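Recording towel-folding episodes with the wrist camera
Sulard rig documentation, section 3
Last edited by Naa Fiadzo, 2023-02-03

This page covers recording teleoperated episodes for the cloth task. It assumes the arm is homed and the leader handles are paired. If they are not, go back to section 2.

Before you start

Check that the recorder has at least 90 GB free. It will not stop on its own when the disk fills; it writes truncated files, and the converter rejects them later with an unhelpful message.

Lock the exposure on the wrist camera. Auto exposure shifts when the gripper comes close to a pale surface, and the policy picks up on the shift. Locked values are in the Skisby config under camera/wrist. Do not copy values from the other rig, which has different lamps.

Wipe the fisheye lens. Lint from the towels collects on it.

Setting the start state

1. Lift the towel by any point and drop it on the table. Do not smooth it.
2. If any part hangs over the rim, drop it again.
3. Move the arm to the ready pose and open the wrist preview.
4. Confirm that the whole towel is inside the image circle.
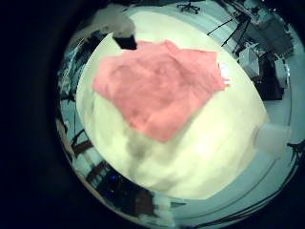
Wrist view, pink towel on the round table. Wrinkles are left in.

The lens takes in a good part of the room as well as the table. Leave the background alone within a session. Between sessions, move a chair or a stand so that the model does not tie the task to one arrangement. Arne Fuchs has a script that blacks out everything past the table rim, but we train on the full view at present.

Recording

Press the left pedal to start. Wait for the tone before moving, or the first frames will have no joint data. Fold toward the far side first, then left over right. Keep a steady pace. If you miss a grasp, release, back off and try again in the same episode. Recovered misses are useful and should be kept.

Press the left pedal again to end. The right pedal discards the episode.

An episode should run no longer than 65 seconds. Anything over that goes to the review folder. Record 26 episodes per towel, then change color. Change operators after each towel if a second person is available.

Labeling

Enter one of these in the outcome field:

clean: folded with no missed grasp
recovered: folded after one or more misses
failed: not folded, arm still in a safe pose

Leave the field blank if you are unsure. Habibur Akanda goes through the blanks before each upload to Vavgate.

Known problems

The preview sometimes freezes while recording continues. Check the frame counter; if it is still going up, the episode is good.

Timestamps in the December sets are offset between camera and joints. Run the align tool on them before mixing them with newer data.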